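Shoe rack, finally

Quick one tonight, dinner's in the oven and I have maybe 12 minutes before it starts to smell.

So the entryway. We've had the same rack since 2017, a Visser, the cheap one with the bars that roll when you put anything heavier than a flip flop on them. Three tiers. Bottom tier = boots, middle = whatever, top = mail and keys and a dead flashlight. Everything else on the floor in a heap. I tripped over it in May and said I'd deal with it and then of course did not.

Did it this afternoon. Pulled the lot out into the hallway. 21 pairs plus singles. Singles! Where do they go. One rain boot, one kid's sneaker with the lights in the heel, one slipper I'm pretty sure belongs to my brother in law.

Rules I made up on the spot: doesn't fit, gone. Hurts, gone. Only wear it to take the trash out, okay that one gets to stay, but only one pair per person. That last rule is where it all slowed down, becuase slides. We have so many slides.

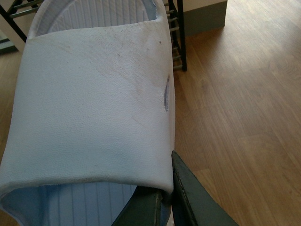
My sister, on the phone through most of this, was firm that white slides are a summer purchase and should leave the house with the summer, and that no amount of baking soda has ever brought a pair back. She's a tosser. I'm a scrubber. Brown specks across the strap, a hole over on one side of it, sure, but the ribs in the footbed are still nice and deep and that's the bit you stand on. Trash shoes. They stay.

What I tried on the pebbly strap stuff, for anyone with the same problem: old toothbrush, dish soap, a little baking soda, small circles. Then wipe, then leave it by the back door out of the sun. I'll report back. Maybe.

The rest went into two bags for the Sindutham drop box by the grocery store and one bag for the actual trash (the insoles, oh my god). Boots have moved to the garage in the Godow bin that used to hold wrapping paper. Wrapping paper is now on my bed so that's a problem for later.

Still want a bench. Wadau has one with a lid that I keep going back to look at but it's two inches too wide for the wall, measured it twice, measured the baseboard too in case that helped. It didn't.

Ok oven. Lasagna. If you've got a narrow bench you like, under 3 feet, leave me a link pls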